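Small savers go back to the bond counter

28/05/2019

The branch of Clegg on the high street in Londside still has a wooden counter and a rack of leaflets by the door. For years the leaflets people took were the ones for share funds. This spring the fixed-rate bond leaflet has had to be reprinted.

Bonds have never been an exciting thing to own. A saver lends money to a company or a government, is paid interest at set dates, and gets the original sum back at the end. The return is known from the start, provided the borrower stays in business. After a winter in which share prices fell hard and then climbed most of the way back, that has begun to look attractive to people who had stopped thinking about it.

Clegg is a stockbroker of the old sort, with a few offices and a client list made up largely of retired people and family businesses. It says more of its clients asked about bonds in the first months of this year than in the whole of the year before. Many were holding cash from shares they had sold in October, when markets first turned, and had not decided what to do with it.

The choice is wider than it was. Government bonds pay very little, and after inflation the holder of a short one is likely to lose money. Company bonds pay more, and the gap between the two is what a lender receives for taking the risk of not being repaid. On the better-known names that gap is now narrow. To get a return of 4 per cent a saver has to look further down the list, at smaller borrowers with more debt.

Vernari is one of them. The company makes parts for automated production lines and sold a seven-year bond to the public this spring, with a minimum purchase low enough for ordinary savers. It had borrowed only from banks until then. The money is to pay for a second plant at Jostden and to clear a loan that falls due next year. The offer closed early, with more applications than there were bonds to go round.

Its accounts show the sort of thing a buyer ought to read before signing. Sales have grown, but half of them – 50 per cent in the last financial year – went to two customers. If either were to cut its orders, the interest would still have to be paid. The prospectus says so plainly, on a page that comes well after the photographs of the factory. 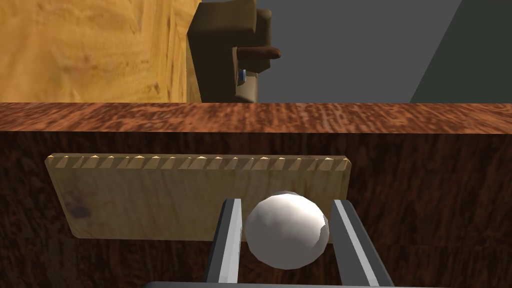
Computer rendering of a gripper holding a white ball.

There is also the matter of getting out. A bond can be sold before its end date, but the price depends on who is buying that morning. When interest rates rise, existing bonds fall in value, and a seven-year bond falls further than a short one. Trading in small issues is thin, and the difference between the buying and selling price can swallow several months of interest.

Clegg tells clients to put no more into a single company's bond than they could stand to lose, and to spread the end dates so that some money comes back every year or two. Funds that hold many bonds do the spreading for a fee, though a fund has no end date of its own and its price moves daily.

Tax is simpler. Interest on most company bonds can be taken inside a tax-free savings account, if the bond is listed on an exchange and the account provider will hold it. Not all of them will, and it is worth asking before the application goes in. The next interest rate decision is due within weeks, and Clegg's branches expect to be busy again the morning after.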